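Condale Residential Services
Household Tips: Using the Shared Laundry

The following advice is issued to residents of Condale and Miltelau houses for the laundry corners on each floor. It replaces the sheet previously displayed beside the machines. Residents are asked to read it before their first wash of the term.
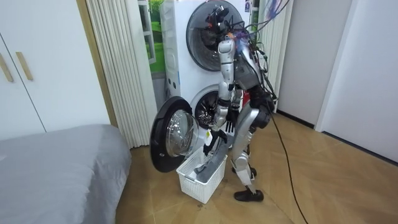
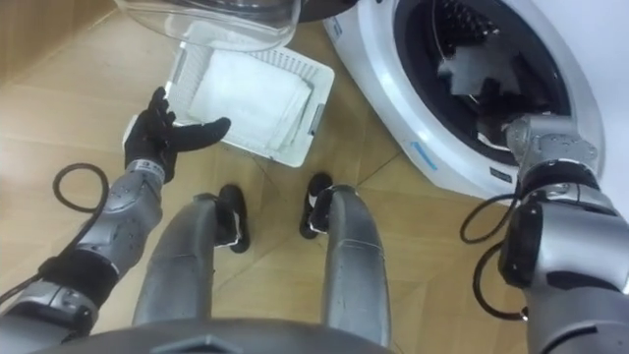 Basket on the tiles, close to the front-loading machine.

Before loading

Sort by colour first and by weight second. Dark clothing should be washed as its own load, and white towels should be kept well apart from it. A single new black garment can grey a full load of whites, and the colour does not readily come out.

Empty all pockets. Tissues, coins and bobby pins account for most of the service calls received from Tumitz House. Close zippers, fasten hooks and turn printed shirts inside out.

Using the basket

A plastic basket with slotted sides is preferred over a closed tub. Air moves through the load, and damp towels are less likely to turn sour if they must wait for a machine. Set the basket on the floor near the door opening, so that a dropped sock lands in it and stays off the tiles.

Where the machines are stacked, the lower door swings out a fair distance. Open it fully before moving the basket into position. Lift heavy items such as bath sheets and jeans one at a time, bending at the knees.

Please do not leave a basket in the doorway. It is the only way in and out of the laundry corner.

Loading the drum

The drum should be filled loosely, leaving a hand's width of space at the top. Dark clothing bunched into a tight ball will wash poorly and may come out with streaks of undissolved powder. Shake each piece open as it goes in. Sheets and duvet covers tend to swallow smaller articles — wash them separately where possible.

Check that nothing is caught between the gasket and the door before closing it. A trapped sleeve is the usual cause of a leak.

Temperature and detergent

A setting of 40 degrees is suitable for towels and everyday cottons. Cold water is adequate for dark clothing and will help it keep its colour. Use the quantity of detergent given on the package for a normal load. Additional detergent leaves a residue on fabric and in the drawer.

Fabric softener should not be used on towels. It coats the fibres and reduces their ability to absorb water.

After the cycle

Remove the load promptly. Residents waiting for a machine may transfer a finished load to its owner's basket after 8 minutes, and are asked to do so with care.

Wipe the inner fold of the gasket with a dry cloth, then leave the door ajar so that the drum can air — a closed door encourages mildew, particularly in November when the windows are seldom opened.

Grey marks on white towels

Soak the towel overnight in cool water with four tablespoons of washing soda, then wash it alone. The treatment may be repeated once. Wool and silk must not be treated in this manner.

Faults and enquiries

Faults should be reported to Bastian Kasten at the Hassanpour Building, Room 27. Please give the floor and state whether the upper or lower machine is affected.

Last revised November 10, 2018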